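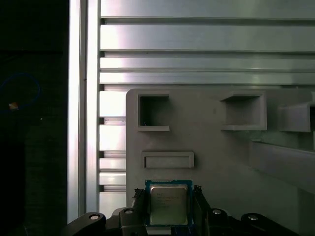 I'd been trying to get into the Grasbridge open day for two years running, so when a spot finally came up I cleared my whole Thursday and drove out to Dretdale with a bag of pretzels and a very long list of questions. I got through maybe half of them (the questions, I mean. The pretzels were gone by the parking lot).

My host was the engineer who runs the handling cell, and she asked me to leave her name out of it, which is fine by me! She talks fast and she laughs at her own machines. I started by asking what the hardest part of moving a processor is.

"Letting go," she said right away. "Picking it up, okay, you squeeze the edges and lift. But then you have to put it in a square socket, and it has to be straight, and the gripper has to get out of there without dragging it."

She calls the cell Solberg, after the street she used to live on. The fixture plate is 3D-printed, and you can see the layer lines if you get your nose close to it, so I asked if that was a budget thing.

"It's an impatience thing," she told me. "I had 14 versions of that plate. If I'd sent each one out to be machined I'd still be on the second. I change a rim, I print it overnight, I try it in the morning."

And why so many different sockets? She said they don't all sit the same way, some stick out more than others, and that's on purpose. "If it only works on one, I haven't learned much."

We talked for a while about Grokum, the software they write in-house, and I'll admit I lost the thread somewhere around contact forces. What I did get is that they logged 2355 placements before the doors opened to visitors, and that she has watched a lot more of them than she'd like.

"People come in wanting fast," she said. "I had a guy this morning timing it on his watch. I'm like, sir, please, look at the corners!"

I asked whether she ever just does it by hand. Big grin. "All the time. I'm way quicker. I'm also no good after lunch."

There were 34 of us on the tour, and she took questions from everybody, including a kid who wanted to know if the arm could make a sandwich. ("Not one you'd eat.") The next open day is in June, with 80 spots this time, and she's hoping to have plate number 15 on by then. I've already signed up.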